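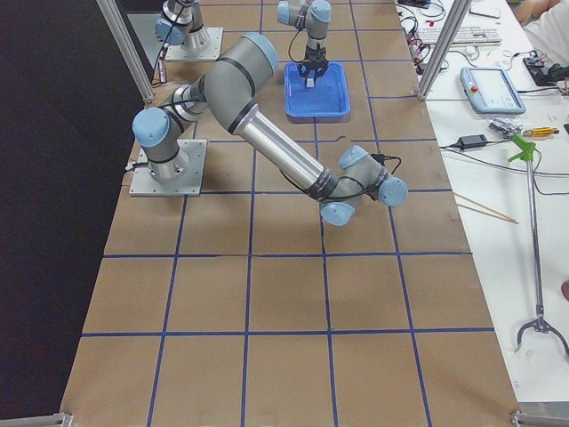
Wuvness Robotics Open Day: arrangements for Friday, and reply to a question on the programme

From: Theano Stergiou
To: Open Day list

Dear all,

Thank you to those who have returned their forms. We have 104 confirmed visitors for Friday, divided between a morning and an afternoon party. Frøydis Björklund of the Horberg office wrote to the list earlier this week, and as her questions are likely to be shared by others, I am answering them here.

> From: Frøydis Björklund
>
> Dear Theano,
>
> Several of our members attended the June visit to Berge and found that they could see very little once the group had gathered at the bench. May I ask how the demonstrations will be arranged this time, and whether visitors will be permitted to operate the arms themselves? Two of our party also wish to know if the talk on Vornus will be repeated after lunch, as their train does not arrive until 11.40.
>
> With kind regards,
> Frøydis

On the first point, each party will be split into smaller groups on arrival, and each group will have its own time at the table. The two arms share one work table, which is papered and marked out in squares with blue tape. The squares will be referred to throughout the demonstration, and visitors may find it helpful to look at the plan in the printed programme beforehand. The main item is the placing of small objects in a tray with a two-finger gripper. A second item, in which both arms work in turn, will be shown if time allows.

On the second point, visitors will not operate the arms. The teach pendant remains with the member of staff on duty, who will stop the work at once if anyone reaches over the table. Please keep bags and coats off the desk alongside, where tools and cables are in use. A cloakroom is provided on the ground floor.

On the third point, the Vornus talk will be given at 10.15 and again at 2.30. The lecture room seats 80, and no standing is allowed. Members arriving by the later train should ask for the afternoon party, in which 39 places have been taken so far.

Photography is permitted without flash. Visitors with a pacemaker or similar device are asked to write to me before the day so that suitable arrangements can be made.

Changes to bookings should be sent to me directly and not to the list, which now has 1,019 subscribers.

Yours sincerely,

Theano Stergiou
Visits Office, Wuvness

3 comments | 12 shares
Last updated: Friday, 9.05 am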